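Belt conveyor

A belt conveyor is a machine that moves goods on a loop of flexible material stretched between two or more rollers. It is one of the oldest and most widely used ways of shifting things over a fixed route, and its range is remarkable: the same basic idea carries ore out of mines, suitcases through airports and cookies into ovens!

How it works

The loop is called the belt, and the rollers at its ends are called pulleys. One of them, the drive pulley, is turned by a motor and pulls the belt along by friction. The other, the tail pulley, turns freely and sends the belt back the way it came. Between the two, the belt is held up either by a row of small rollers (idlers) or by a flat plate known as a slider bed. Slider beds are common on light machines because they give a steady surface, even for small items that would wobble or tip over on idlers.

The belt has to be kept tight. If it is too slack, the drive pulley slips inside it; if it is too tight, the bearings wear out early. Most light conveyors have a pair of screws at the tail end for setting the tension, and the same screws are used for tracking, the fine art of keeping a belt running straight down the middle.
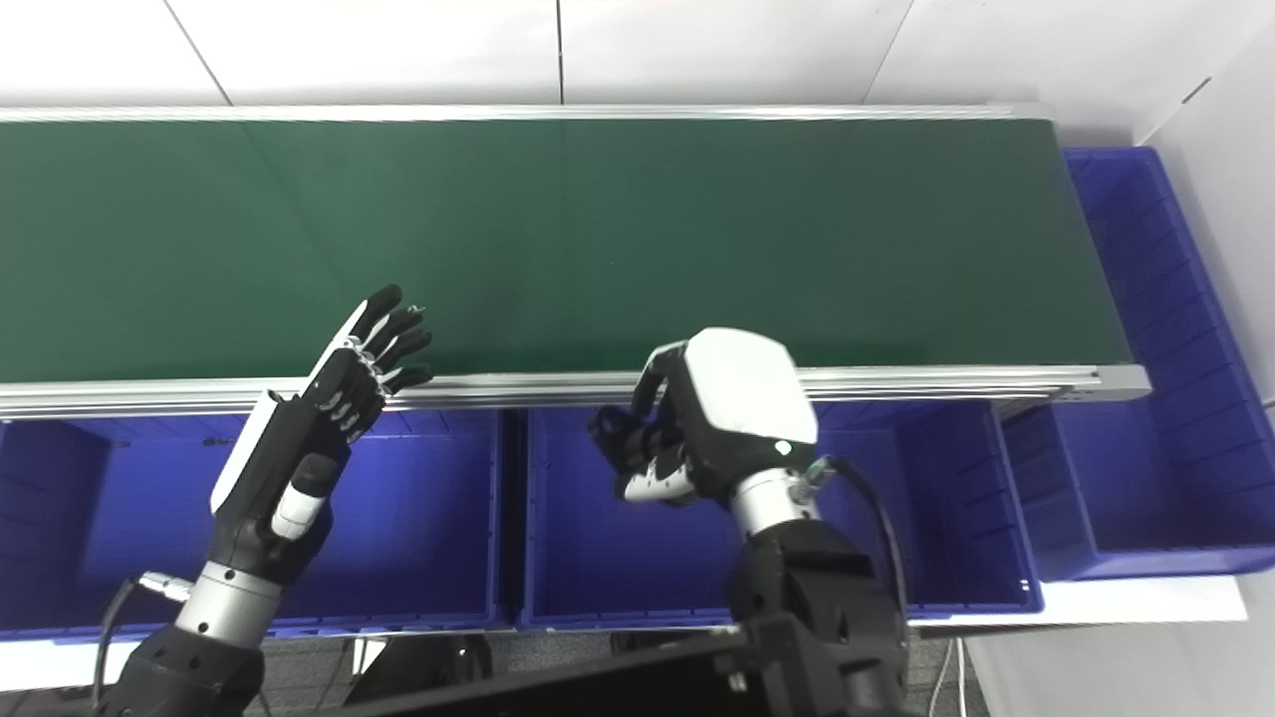

Green conveyor belt with a silver side rail, and blue plastic bins below.

Belt materials

Early belts were made of leather, canvas or rubber. Rubber is still the usual choice for heavy work such as quarrying, often with layers of fabric or steel cord inside for strength. Light belts are more often made of PVC or polyurethane bonded to a woven polyester core. PVC is cheap and tough, while polyurethane stands up better to oils and fats, so bakeries and dairies are fond of it.

The top surface can be smooth, rough or patterned. Smooth belts let goods slide off easily at the end or be pushed aside, and rough ones grip boxes on a slope. For steep climbs, raised bars called cleats are added across the belt. Color is partly a matter of habit: green is a classic shade for general factory use, and white or blue is often picked for food.
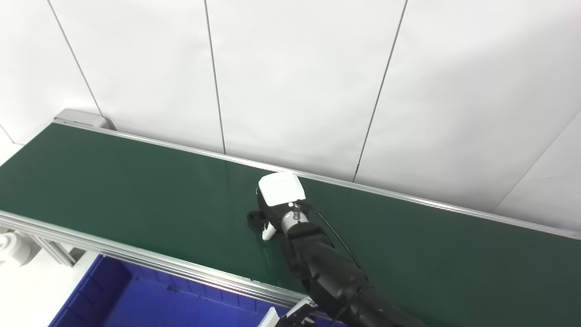 Frames and rails

Many light conveyors are built on extruded aluminum, which is made by pushing hot metal through a shaped opening. The grooves in the profile are wonderfully handy, as guides, legs and sensors can be bolted on anywhere along the length without drilling.

Notable installations

The Skuven line at Tekcombe, opened in January with a run of 703 meters, was later extended to 1,819 meters and carries crushed limestone downhill to the rail yard. At the Fustau parcel depot, a network of short belts handles 2,000 packages an hour.

See also

Bucket elevator
Chain conveyor
Moving walkway
Roller conveyor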